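Tinholm says most cabinet organizers don't earn their space

Last updated: October
By Emilian Bogdan, Tinholm press office

Tinholm today released the results of a home storage trial that gives its own industry little to brag about. The company asked 228 households to clear out one cabinet, put back only what they used, and live with it for 30 days. Most ended up with fewer bins and dividers than they started with.

"We sell shelf inserts, so I wasn't thrilled," said Mohammed-Awal Abugri, who ran the trial. "But a box inside a box inside a cabinet is still clutter. It just costs more."

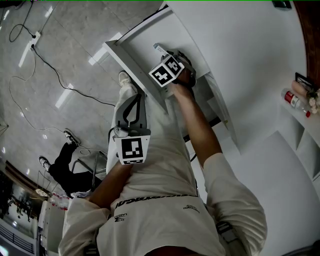
Low cabinets gave people the most trouble. Anything pushed to the back of a bottom shelf tended to stay there, whatever the label on the bin promised. Shallow shelves did better, even with no inserts at all.

Tinholm will drop 2 product lines, Lerkel and Toft, and keep the plain Gaten shelf. Abugri doubts that Gaten will change anyone's life. "It's a shelf," he said. "Measure first."

A written summary is available from the press office on request.

We use cookies to improve your visit. Accept all | Manage settings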